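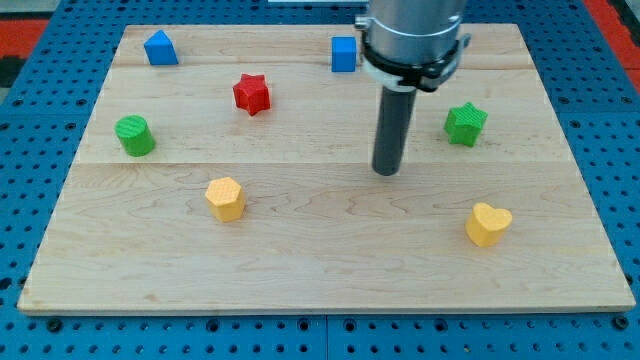 Perla Ayala wants it written down that the visitor line goes back another step before we let anybody's kids near the arm again, and she gets to go first on this sheet because she caught it before I did.

Open Day Walkaround, Arm Table, Zasomcombe Hall
February 16, 2019
Filled in by Soledad Robles

1. Emergency stop within reach of the presenter: OK
Pressed it twice before doors and once more after lunch. The arm stopped every time. It's on the left now, where I can slap it without looking!

2. Second stop button on the visitor side: OK, with a note
Works fine, but kids love a big button (of course they do). One of them hit it in the middle of the Ventura school group's turn and we lost 5 minutes getting going again. I'd still leave it where it is.

3. Visitor line on the floor: FIX
Tape was at 30 inches from the table edge. Perla's right, people lean. She wants it farther out and so do I. Tape is peeling at the corner by the door too.

4. Speed limit set for demonstration: OK
Capped at 29 percent for the whole day. Someone from Leletti asked if we could "open it up a little" and I said no, nicely.

5. Board steady on the table: OK
Pushed it from all four sides, no sliding. The maple board is a big improvement for the talk, people can follow the colors against it from the back row.

6. Blocks checked for cracks and sharp points: OK
Ran my thumb over every star point. The printed texture feels rough but nothing snags. Hearts and hexagons fine. Please keep the cubes away from the toddlers, they're small.

7. Tool rod tight, rounded tip clean: OK
Checked by hand with power off. Collar hardware snug, no wobble.

8. Clearance between rod and board: OK
Lowest height is set in the program and I watched a full run with the board bare, then another with blocks on. No contact with the wood.

9. Cables and trip hazards: FIX
The extension cord to the Dutach display crosses the walkway. I put a mat over it, but a mat is a trip hazard with a nicer color. Needs a proper cord cover before May.

10. Headcount in the room: OK
Limit is 70 and the door sheet never went over. It did get warm in there, so prop the side door next time.

11. Hair, scarves, lanyards: OK
I forgot my own lanyard until Perla pointed at it. Tucked in, moving on.

Still open: items 3 and 9. Perla has the tape, I'm ordering the cord cover on Monday.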